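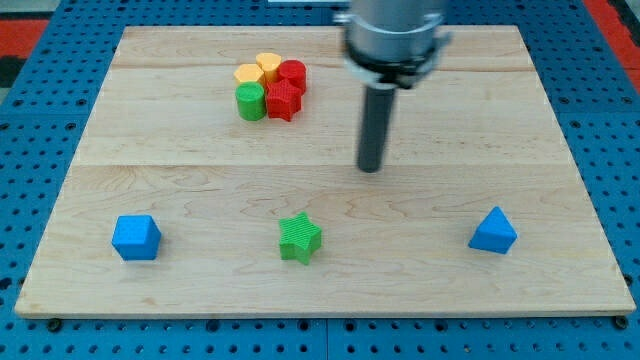
Puston Components: Automation of Kitting and Sorting
Progress report to the Carken Workplace Transition Fund
Reporting period: March to June

1. Status

Commissioning of Cell 1 is complete. Cell 2 is in bench trials. Spending is within the approved budget, and no variation to the funding agreement is requested.

2. Bench trials

Trials are run on a jointed maple board on the perforated table. The test parts are printed blocks in four colours (yellow, red, green and blue) and four shapes: cylinder, cube, triangular block and five-pointed star. The arm works from above with a straight cylindrical end-effector. Layouts place blocks both in tight clusters and spaced apart, and the two conditions are scored separately.

The Onier control software was run through 432 logged moves in the period. Spaced blocks met the acceptance threshold. Clustered blocks did not. The usual fault is disturbance of a neighbouring block when the target is a star, as the points catch on adjacent parts. A revised approach path has been written and will be tested next quarter. Production parts will not be introduced until the clustered condition passes.

3. Effect on staff

The kitting line has 8 operators per shift. No positions have been removed. Three operators have moved to cell tending, which consists of loading trays, clearing faults and recording stoppages. The remainder continue manual kitting at the existing stations.

Cell tenders report less reaching and lifting but more standing time. They also report that fault clearing interrupts tray loading at unpredictable intervals, and that the alarm is hard to distinguish from the forklift warning. The alarm tone was changed in May. Anti-fatigue matting has been ordered for the loading side of Cell 1.

Job classifications have not caught up with the work. Cell tending is still paid at the kitting rate, and a reclassification proposal is with the site's labour relations group.

4. Training

Training hours delivered to date total 80, against the full-year program. The Ondieki module on safe entry and restart was delivered to both shifts. Night shift sessions were shortened owing to a parts shortage and will be repeated.

5. Next period

- Repeat clustered trials with the revised approach path
- Complete the guarding assessment for Cell 2
- Rerun night shift training
- Report the outcome of the reclassification proposal

Puston Components | Operations, ext. 1225 | © Puston Components, all rights reserved | Back to top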